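Jullbridge 食器返却作業データセット README

最終更新:2025年9月26日

概要

Jullbridge は、社員食堂の返却口と洗い場で行われる仕分け作業を対象にした、シミュレーション上のロボット操作データと、現場の作業がどう変わったかを記録した文書をまとめたものです。対象の食堂は Plorkia 社の工場敷地内にあり、運営は同社の厚生部門が担当しています。データの作成と配布は Brerkirik の現場自動化グループが行いました。

操作データだけを使いたい方は「収録内容」と「形式」を、導入による業務の変化を調べたい方は「作業記録」以降を読んでください。両者は同じ作業区分コードでつながっていますが、片方だけでも利用できます。

背景

返却口の仕分けは、昼の営業時間に仕事が集中します。以前は洗い場の担当者が、下げられた食器の残りを落とし、種類ごとに分け、洗浄機のラックに伏せて並べるところまでを手で行っていました。このうちラックへ並べる工程をロボットアームに移す計画が立ち、その事前検討のために作られたのが本データです。

アームの制御には Rizvi という社内ソフトウェアを使っています。Rizvi は人の遠隔操作を記録し、それを手本として動作を学習させる仕組みです。洗い場の担当者のうち希望者が操作を覚え、手本の記録にも加わりました。操作の時間は勤務時間として扱い、通常の持ち場からは外しています。

収録内容

作業区分は次のとおりです。

A 椀・鉢など丸みのある器をつかむ
B 平皿をつかむ
C 器をラックの指定位置に置く
D つかみ損ねからのやり直し

区分ごとに80エピソードを収録しています。区分Dは、A から C の途中で失敗した状態を開始点にしています。失敗したまま終わったエピソードも削除していません。成功だけを集めた版が必要な場合は、メタデータの result 欄で絞り込んでください。

画像はすべてレンダリングによるもので、食堂の実写は含みません。背景の模様と色は無作為に差し替えています。
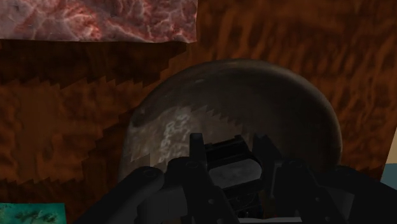

区分Aでは、器の縁に指が届くまでの最後の接近がいちばん難しく、操作者の記録にもこの段階でのやり直しが多く残っています。丸い器は、指の位置が少しずれただけで逃げます。濃い灰色のドームのような形が二本の指のすぐ先にあり、指がその下側に重なって見える場面では、手前のグリッパーが視界の下部をかなり占めるため、操作者は指先と器の間隔を一つの視点だけでは読みにくくなります。全体が暗いと輪郭の判断はさらに遅れます。洗い場の担当者からは、手で持つときは見ないで触った感じで決めている、という意見が出ました。この意見を受けて、操作画面に指の開き幅の数値表示を追加しています。

背景の木目や大理石風の模様は、特定の床や台を再現したものではありません。模様の境目が階段状に出るエピソードもあります。補正はかけずに収録しました。

形式

エピソードごとに一つのフォルダがあり、次のものが入っています。

手元視点の画像列
関節角度と指の開き幅の時系列
操作者の入力
メタデータ(作業区分、結果、中断の有無、操作者区分)

時系列の記録間隔は40ミリ秒です。画像と関節角度の時刻はシミュレーター内の時計にそろえてあります。操作者区分は「洗い場経験あり」「洗い場経験なし」の2種類だけで、個人に結びつく番号は付けていません。

作業記録

文書側には、試験導入の期間に洗い場で書かれた作業日誌の要約を収めています。期間は30営業日です。原文は公開していません。要約は Brerkirik 側で作成し、担当者が内容を確認してから確定しました。

日誌から読み取れる変化は次のとおりです。

ラックに並べる動作が減り、腰をかがめる回数についての不満が少なくなりました。一方で、アームの前に器を並べて渡す作業が新しくできました。この作業は単調で、持ち場の交代を早めてほしいという要望が出ています。

アームが止まったときの対応は、当初は厚生部門の事務所に連絡する決まりでした。昼の混雑時には待てないため、途中から洗い場の担当者が復帰操作をしてよいことになりました。責任が増えたのに手当が変わらないことへの指摘があり、Plorkia 社内で協議が続いています。本文書の作成時点で結論は出ていません。

会話についての記述もあります。以前は二人で向かい合って並べていた場所にアームが入り、隣の人と話す機会が減ったと書かれています。配置図の改訂版では、器を渡す位置を洗い場の内側に寄せました。

人員は減らしていません。空いた時間は盛り付け台の補充と、器の欠けの点検に回されています。点検は以前から必要とされながら、昼のうちには手が回らなかった仕事です。

想定する用途

把持動作の学習と評価、接近動作の失敗分析、作業分担の検討資料としての利用を想定しています。

次の用途には向きません。

個々の担当者の能力や速度の評価
人員削減の効果の試算
水や洗剤が付いた器での動作保証

とくに最後の点については、濡れた器の滑りをシミュレーションで再現していません。実機に移す場合は、現場で改めて記録を取ってください。

既知の問題

区分Bの一部で、皿の重なり順がメタデータと一致しません。該当するエピソードには check の印を付けてあります。

区分Cのラックは一種類だけです。仕切りの間隔が違うラックでは、置く位置の指定をそのまま使えません。

背景の差し替えによって、器と台の明るさが近くなったエピソードがあります。輪郭の抽出を前提にした手法では結果が落ちることがあります。

操作者区分の「洗い場経験あり」には、勤務年数の長い人と短い人が混ざっています。経験の長さによる比較はできません。

利用条件

研究と社内教育での利用は自由です。再配布する場合は、この README を同じフォルダに入れてください。作業日誌の要約を引用するときは、前後の文を省いて意味が変わらないようにしてください。引用する区分コードも併記してください。

更新予定

11月に、区分Cへ別の型のラックを加える予定です。作業日誌の要約は、手当と交代間隔の協議がまとまった後に追補を出します。誤りの報告は、配布元の問い合わせ窓口で受け付けています。報告にはエピソードのフォルダ名と作業区分を書いてください。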